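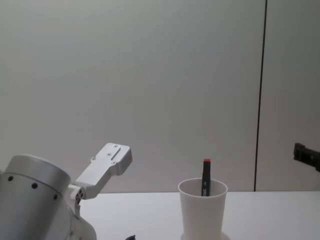
The Ruchti Bench Pair is a tabletop robot kit made up of two small arms that share one work surface. It is sold by Erkus, a maker of teaching equipment, and is mostly found in vocational schools, community workshops and the occasional very patient household.

History

The kit grew out of a classroom project led by Silvan Gasser, who wanted his students to learn how two machines can share a small space without getting in each other's way. The first batch ran to 347 units and sold mainly to schools. Jasmina Matić joined later to rewrite the lesson book, and many longtime owners will happily tell you that her edition is the reason they stuck with the kit at all.

Contents and setup

Each kit comes with two arms, two grippers, a power supply, the lesson book and a license for Bromard, the control program (it runs on most ordinary laptops). The arms are fastened at opposite sides of a table, and a first-time owner should set aside a quiet afternoon for the job. Erkus suggests a plain, light tabletop with plenty of clear space between the arms.

Lessons

There are 14 lessons in the book, and they begin gently, with simple reaching and stopping. The best loved of them is the pen-and-cup lesson, which uses things most people already have in a drawer or a kitchen cabinet, and which classes tend to come back to long after they've moved on to harder work.
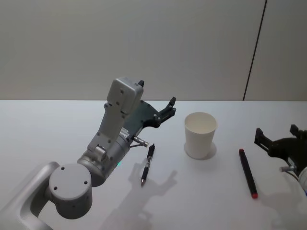

The pen-and-cup lesson, with a pen, a paper cup and a marker on the table.

Reception

Reviewers have generally been kind to the Bench Pair. Hubert Auer praised the clear lesson book but found the fastening screws fiddly, while Korkor Dogbe, who teaches evening classes in Grudow, wished the power cords were longer and would have liked a carrying case at this price. The warranty, at 3 years, is often mentioned as a comfort to schools. Spare grippers are sold separately.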